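Up at five again. The kitchen was dark and I left the overhead light off until the kettle had boiled. I have slept badly for most of May and I put it down to the walk. In three weeks I am supposed to start the Britbridge path, which runs 286 miles from the coast to the reservoir, and so far the longest I have gone in a single day is 20, with an empty pack and a bus home at the end.

I did 9 this morning before breakfast. I went out past the grain elevator and along the old rail bed as far as Cedstead, then turned around at the post office. The surface is cinder for the first part and after that it is whatever fell off the trucks. My left heel held up. The right one has a sore spot low down on the outside, in the same place as last fall, so it must be the shoe and I should stop blaming the sock. I have two pairs of the Rashti boots, one broken in and one still stiff, and I keep switching between them. I need to pick a pair and stay with it. 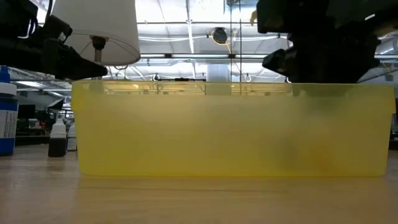 Food took up the rest of the morning. The path has four towns with a real grocery and a long gap between the second and the third, so I have to mail a box ahead to the motel there. I made a list on the back of the electric bill: oatmeal, peanut butter, tortillas, instant potatoes, coffee, the hard cheese that doesn't sweat. I want to sort it by day before I pack it, and a long plastic bin would be the thing for that, one like the yellow one here, which you can half see through. Then I could line up the bags in order and tell when a row was short. Last year I packed straight into the carton and ended up with three dinners for the same night and no breakfasts at all past the river.

The question is weight. At 2000 feet the air is no different from down here, whatever people say, but the climb up to it is steep and it comes on the second day, when the pack is at its fullest. I weighed everything on the bathroom scale by holding it and subtracting myself. The tent is fine. The sleeping bag is too heavy and too warm and I am taking it anyway. I took out the camp chair, put it back, and took it out again. It is now in the hall closet behind the vacuum, where I would have to want it badly.

I also took out the second book. One book is enough if it is slow. I picked the history of the canal that I have started four times. If I am stuck in the tent with nothing else to read I may get as far as the locks.

Lunch was soup. Afterward I spread the maps on the bed, all six sheets, and marked the water. There are springs shown in blue on the western half that the newer edition leaves off. I don't know if they have dried up or if someone at the printer was careless. I will carry the extra bottle through that part and not depend on them.
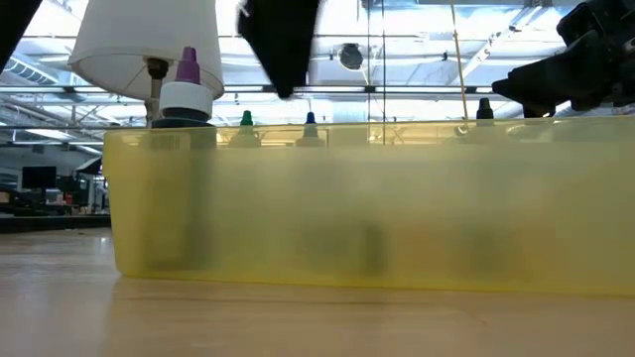 The other thing to settle is where to sleep on the fourth night. The campground is closed for repairs and the next one is too far for me unless I start before light. There is a farm that lets people put a tent in the side pasture, but you have to phone ahead, and I phoned twice and it rang and rang. I will try in the evening, when farm people are more likely to be indoors. Failing that there is the church lawn, which the guide says is allowed if you are gone by eight.

I went to the hardware store at three for cord and a new lighter. They were out of the thin cord, so I bought the thicker kind and will unravel it if I have to. I looked at the Vorka stoves in the case by the register. They are smaller than mine and cost more than the boots did. Mine boils a pot of water and has not gone out on me yet, so I left it at that.

It rained from four until nearly six. I stood on the porch in the rain jacket for part of it to see if the shoulder seams still leak. The left one does. I sealed it with what was left in the tube and hung the jacket over the shower rod. It smells and I have the window open.

After supper I put a message up on the walkers' board to ask about the long gap between towns, whether it is better to do it in three days or push it into two. 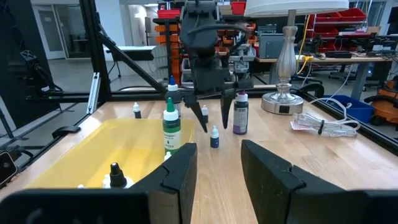 Three, said Oldboots, and don't let anyone talk you into two. The middle stretch is all loose stone and it takes the legs out of you going down more than going up. Stop at the footbridge the first night even if there is daylight left, because past it there is no flat ground until the quarry.

I wrote that on the map in pencil. It means one more dinner and one more breakfast in the mail box, and the motel booking moved by a day. I called them and the woman changed it without any fuss. She said to put my last name on the box in big letters on two sides.

Then I tried the farm again at half past eight. Still no answer.

Heel looks all right tonight. I put tape on the right one to see if it stays on until morning. If it does I will wear the broken-in pair tomorrow with some weight in the pack, the potatoes and the water to start with, and go as far as the elevator and back twice.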